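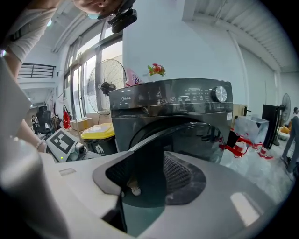

Hotel Room Tricks for Cooking, Laundry and Packing

I spend a lot of nights in hotels, and over the years I've picked up small household habits that make even a plain room feel good to live in. Most of them cost next to nothing!

Check the fridge before you shop

Minibar fridges are often set very low or switched off at the wall. Put a glass of water in as soon as you check in and feel it after dinner. If it's barely cool, buy cheese and fruit and skip the milk. I learned this at the Skonness, where I lost a whole tub of yogurt (and it was the good kind, too).

Dry your shirts overnight

Wash one or two things at a time in the sink, then lay each one flat on a dry bath towel. Roll it up tight and press down with your knees. You'll be amazed how much water comes out! Hang the shirt on a proper hanger with the top button done up, away from the shower. Socks go over the towel bar, toes down.

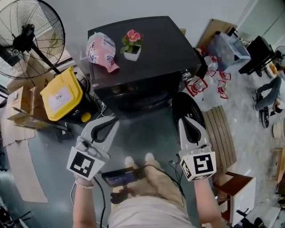

Vasilică Sârbu wrote in to say that the towel roll works even better with two towels, one under the shirt and one on top, and that jeans should wait until you get home. I tried it at the Fellard in August and yes, the two-towel roll is terrific. My shirt was ready for breakfast.

Noodles with just a kettle

Pick the thin rice kind. Put them in a lidded food box, pour boiling water over, close the lid and leave them for 3 minutes. Drain, then add soy sauce, sesame oil and whatever you found at the corner store - cucumber is lovely. Rinse the kettle first and boil one full pot to throw away. Never cook anything inside it, please. The next guest wants tea. 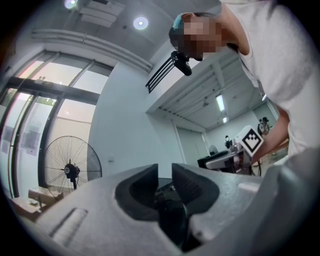

For breakfast the same box does a great bowl of oats. Quick oats, a pinch of salt, raisins, hot water to just above the top, lid on while you brush your teeth.

Packing up

Keep one empty cloth bag for dirty clothes and fill it as you go. Shoes go in the shower caps from the bathroom, soles inward. Chargers are the thing I always forget, so mine now live in my toiletry bag - even the long one for the bedside lamp outlet.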